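Drincombe Shed Workshop - robot build night, August minutes

Notes by me (Yasaman). In: Setareh Mahmoudi, Tanner MacLeod, Gholamreza Heydari. Apologies from Mojtaba Nouri.

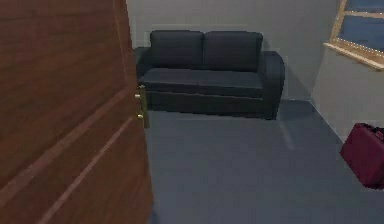
Drollero still can't drive itself from one end of a room to the other, so most of the evening went on that! Setareh has the practice room running on her laptop now and we all had a go at planning a route. We're starting it in the doorway with the door swung right open, and it has to get to the sofa and then over to the red suitcase without touching either. Tanner wanted a rug in the middle (he always wants a rug) but we agreed to leave the floor bare until the steering behaves.

Wheels. The new ones are 70 mm and Gholamreza says they rub on the chassis. He'll file the arches at home and bring it all back next time - please can someone lend him a decent half-round file, his is hopeless.

Battery. Long chat, no decision. Two of us want the bigger pack, Tanner thinks it'll tip over on the ramp.

Money. We owe Setareh for 3 motor drivers. Agreed to pay her back out of the tin.

To do
Setareh - slow the turning down and try the suitcase run again
Tanner - price up the bigger pack anyway
Me - ask Mojtaba where he put the spare bump sensors

Next meeting 6 pm, same place, my turn to bring biscuits.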